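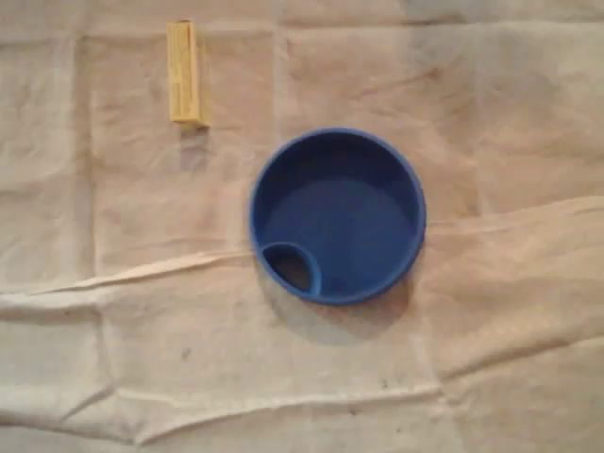 How Do You Teach a Robot to Move a Box?

June 3, 2021
By Viktória Bárány, Romell Learning Center

Search articles Go

A small yellow box and a blue bowl rest on a cloth. Suppose someone asked you to put the box in the bowl. You would do it without much thought. A robot must be taught, and one way to teach it is to show it.

At the Romell Learning Center, people show robots a task in two ways.

Teaching by hand

In the first way, a person holds the robot's arm and moves it gently through the whole job. The arm goes down to the box, the fingers close, and the arm travels over to the bowl. Small sensors in the joints measure every bend and turn. A computer saves these measurements. One complete turn at the job is called a demonstration.

Teaching by remote control

In the second way, the person does not touch the robot. The teacher holds a controller, and the robot copies each movement of the teacher's hand. This is called teleoperation. "Tele" comes from a Greek word meaning "far away," although our teachers usually sit only 2 steps from the robot.

Why is one demonstration not enough?

Look at the cloth again. It has wrinkles, fold lines and one long ridge that runs past the bowl. A cloth seldom lies the same way twice, and the box may be turned or moved. If the robot saw the job only once, it might reach for the wrong spot the next time. Teachers therefore repeat the task with small changes – the box a little farther away, or the bowl on the other side.

For the Workow project, our teachers recorded 914 demonstrations by remote control and 323 by hand. The computer then looked for patterns in them. It learned how the position of the box and the movement of the arm go together.

Mistakes can also be useful. When a robot drops a box during practice, a teacher may take over the controls and show it how to pick the box up again.

Try it at home

Ask a friend to close their eyes and be the robot. Guide your friend's hand slowly to pick up an eraser and place it in a plastic bowl. Then try again using only words. Which way was easier – for you, and for your robot?

Shares 323 | Comments 2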